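**Wustau market kitchen opens its evening cooking course again in August**

The evening cooking course at the Basier market hall in Wustau will start again in August, after a break of one season. The organizers confirmed this week that the course will have 36 places, and that 35 of them can be booked in advance. The last place is kept for a person who comes to the door on the first evening.

The course is for adults who want to cook simple meals at home and do not have much experience. The lessons begin at 6:30 p.m. and take two hours. The participants will learn basic bread, soups from season vegetables, and small dishes which can be made in a toaster oven. The price is 60 for the full course, and the ingredients are included. Students of the Cledano school pay half.

Heather Munro, who teaches the course, told us that many people asked her about it during the break. "They wrote to me that they still bake the onion bread every week," she said. "Some of them wanted only the recipe, but the most wanted to come back and cook together." 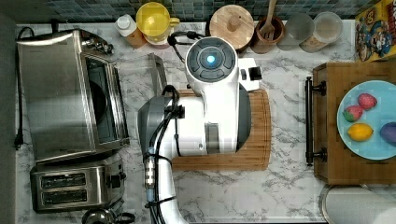 A toaster oven and a bamboo cutting board on a kitchen counter.

The new program is a little different from the old one. The lesson about preserves was moved to the end of the course, when plums are cheaper at the market. There is also one new evening about rice and noodles, which will be prepared together with the Mao grocery shop on the ground floor of the hall. The shop will give a discount to participants on that evening.

According to the organizers, 447 people have finished the course from the time when it began. A recipe booklet from the earlier years is available at the information desk, and it can be taken free of charge by everybody, also by those who do not join the course.

Registration is open at the information desk of the market hall, every market day until 1 p.m. It is not possible to register by phone. Participants should bring an apron and a box with a lid, so they can take home the food that is left.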